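### 3.2 Lighting and ceilings in shared workrooms

The rooms in the Jekmont survey were fitted out at different times, and few were planned for the work now done in them. Most have daylight on one side only. We recorded the ceiling lights, the windows and the wall finishes in each room, then asked the people who used it to rate glare and evenness on a scale of 1 to 7. The survey drew 125 replies, and 100 of them were complete enough to use.

Ribbed ceilings needed separate treatment. A flat ceiling spreads light back into a room fairly evenly, while ribs can leave bands of light and shade that shift as a person moves from desk to desk. In the Arsenault building, users mentioned these bands more often than the brightness of the lamps themselves.

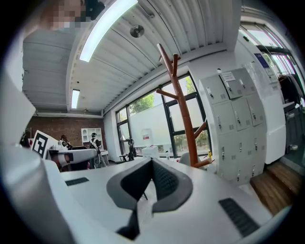 Jovell Harkarlow, corresponding author, room survey and analysis

**Figure 3.** Workroom with a white corrugated ceiling, fluorescent lighting and dark-framed windows. The far wall is red brick, with white open shelving against it.

The room in Figure 3 combines several features that we scored one by one. The ceiling is white, and a long fluorescent tube is lit near the top center of the view, with a smaller light further back. Daylight comes in through a large bank of windows, with green foliage outside. Brick takes up light that a painted wall would return – we gave brick walls a lower reflectance score for this reason, even where white furniture stood against them.

Ratings for evenness were taken twice, in March 2019 and again in June, at the same desks. Desks near windows scored better in the second round for reading and worse for screen work. Desks on the inner side changed little. We did not correct for blinds, which were left to the users and were seldom noted on the forms.

Shelving was recorded only by height, color and distance from the nearest lamp. Open and closed units were entered under one code, so their effects can't be separated in Table 3.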